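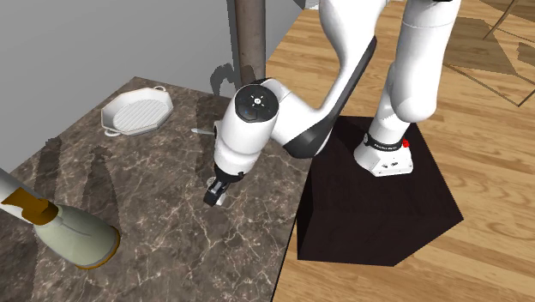 Arlo Nakamura, Skendudow Lab
Last updated 2020-06-26

Nistano Grip Compare

README and data card

What is in this release

Nistano Grip Compare is a set of simulated kitchen episodes for comparing gripper controllers on the same arm. We made it because in our lab two people were testing two controllers on different tasks, and then we argued a long time about which one was better. Now both controllers get the same counter, the same objects and the same starting pose of the arm.

The two controllers are called Alldale and Esposito. Alldale closes the fingers at a fixed speed and stops when the force limit is reached. Esposito slows down near the object and can open again a little if the first contact is on one finger only. Both send commands to a two-finger gripper. The arm motion before the grasp is planned by the same code for both.

There are 200 episodes, made from 24 kitchen layouts. Everything is rendered and no real arm was used. The full download is about 96 GB.

Objects and layouts

The objects are common kitchen things: bowls, dishes, bottles, cutlery, paper rolls. Some of them may be lying on their side at the start, and this is on purpose. Cutlery is the hardest group for both controllers, as the handle is thin and the fingers must come very near to the stone.

The arm stands on a dark platform beside the counter. In our first version from February it was placed too far from the back edge, and many plans failed before the gripper had any chance to work. Please do not mix episodes of that version with the present ones. 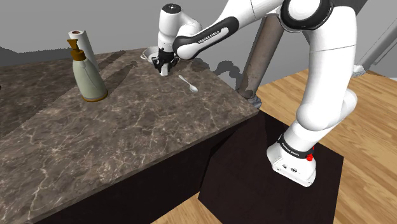
Franka Emika Panda at the marble island, with spoon and small white bowl.

Folder structure

episodes: one folder for each episode, with joint positions, finger width and estimated finger force
views: the rendered video of each camera
layouts: the scene description files, needed if you want to render again
splits: text files with the names of the training and test episodes

The time stamps of the views and of the joint data come from the same simulation clock. You do not need to align them by hand.

How an episode is scored

A grasp is counted as good if the object stays between the fingers for 5 seconds after lifting. If the object turns in the grip but does not fall, it is still good, but the field "turned" is set to true. We do not give a score for speed. Esposito is slower by design and the comparison would say little.

Known problems

The close view is rendered with hard shadow edges, which can look like small stairs. A segmentation model may take such an edge for the border of an object. Veins in the marble make similar trouble, especially for pale objects. We tried a plain counter texture also, but then the task became too easy for the camera part and we went back to the marble.

The finger force is a value of the simulator. Please do not compare it with numbers from a real sensor.
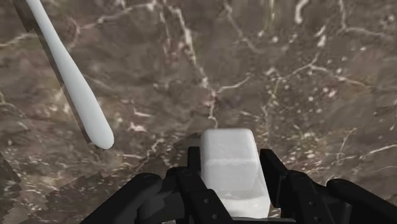 Can I add my own controller to the comparison?
You can, if it accepts a target finger width and a force limit at each step. Copy the Alldale folder, replace the step function with yours, and run the test split without changing the layouts.

Changes since the February version

Platform moved nearer to the counter. Field "turned" added. Wrong object names corrected in the layout files. The old split files are removed, so scripts which read them must be updated.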